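Notes for my talk on the Nundex bathroom package, trial version
Slot before the coffee break, 18 minutes with questions

Start slowly. Say good morning, say I came from Skulileo, where we tested the package for small guest houses. Do not apologize for the accent this time.

First point: what is on offer. Nundex sells a monthly service. The customer gets a wheeled robot with a gripper, the setup, and a towel routine for the bathroom. The price we were quoted is 800 per month, and the contract runs for 7 months at minimum. Pause here, people will write this down.

Second point: getting to the bathroom. The brochure speaks only of towels, but a guest house has doors, and many of them are old and heavy. Varnished wood with deep panels and a handle of shiny metal is a normal door for us.
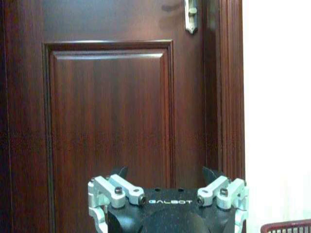
So my advice to every buyer is to ask about doors before anything else. Ask which handles are supported. Ask if a door must be left open by the staff, and who pays for the visit when a handle is changed. In our offer this was written on page 2, in small letters - please read your page 2.

Third point: glass and shiny walls. I explain here that depth cameras in general have trouble with clear glass and with reflections. A shower has both. The hose is also a risk, it hangs in a loop and a finger can catch it. Our setup form asked us to mark the shower screen by hand on the map. It is a boring job, but do it carefully.

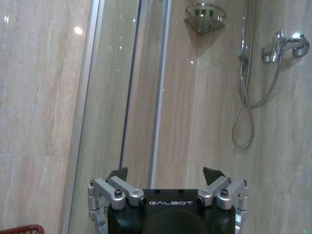 Triệu objected at the rehearsal that I am too strict with this part, and that a guest house which already keeps a floor plan will finish the marking before lunch. The form is long but it is clear, and the same work is needed with the Nikska offer, so it should not count against Nundex alone.

I accept this. Change the slide title from "Problem" to "Preparation". Still say that we had no floor plan.

Fourth point: towels. Go slower here, it is what they came for. Terry cloth is soft and thick and it has no fixed shape. The fingers must take a small fold and keep it, while the rest hangs where it wants. Ask the seller to show this with your own towels - old ones too.
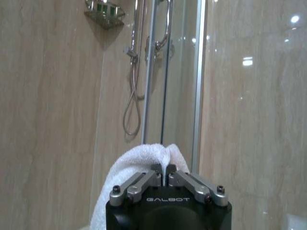 White terry towel held by a fold between the fingertips, shower behind.

Questions I expect: insurance, noise, cleaning of the fingertips. For insurance, send them to the contract. For noise, I have only my own ear, so say this openly.

If there is time left, compare with Nikska. Their minimum contract is shorter, but the towel routine is a separate order. Leave the contact slide on the screen during the break.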